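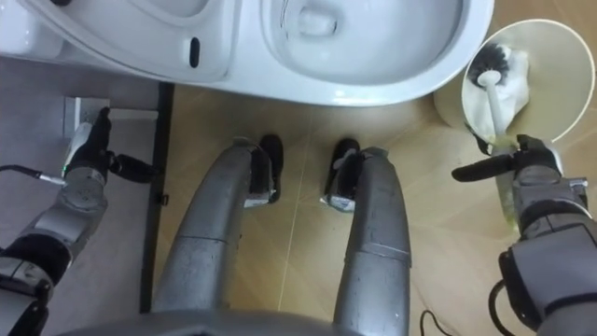

Grisik two-arm service robot
Restroom and housekeeping package

Item no. 2205
Sold by Fender Cleaning Equipment
Availability: rental and purchase, by quote

The Grisik is a two-armed robot on legs, with a two-fingered gripper on each arm. It uses the tools a cleaning crew already has. The restroom package adds a set of trained tasks for toilets, sinks and floors in small commercial buildings.

Can it clean a restroom yet?

In part. We rate each task by how much help it needs, and we would like buyers to read the list before they ask for a price.

Runs without help in most restrooms
Taking a toilet brush from its holder and putting it back
Brushing the inside of the bowl
Wiping a flat counter
Picking up paper from the floor

Runs with an operator watching
Wiping the seat and lid
Emptying a small waste bin
Mopping open floor

Not offered
Cleaning behind the toilet
Changing soap cartridges
Anything involving drain cleaner or bleach

A person still has to check the room afterward. A toilet takes the robot longer than it takes a trained cleaner, and the time varies with the layout. Narrow stalls are the hardest case. If the brush stands tight against a wall, move it out to the side of the bowl where the right arm can reach it.

Brushes and holders

Long straight handles work best. Handles with a hanging loop or a soft grip tend to turn in the fingers. Round, open-top holders are fine. Holders with a hinged lid are not supported at this time.

Specifications

Arms: 2
Grippers: two-finger, black, replaceable pads
Weight: 186 lb
Trained tasks in this package: 5
Pad life: 300 hours
Floor: level tile, vinyl or sealed concrete

The grippers are splash resistant but should not go under water. Wipe the pads with a damp cloth and mild soap after each shift — residue from handles builds up on them and weakens the grip. Keep loose cables away from the feet.

What is included

Robot, charger, operator tablet, spare gripper pads, one day of on-site setup. Brushes and cleaning supplies are not included.

Related items

Zorna floor dock
Butkienė pad set, soft
Butkienė pad set, firm

Page updated November 2021. The mopping task moved from "not offered" to "operator watching" in the July software release.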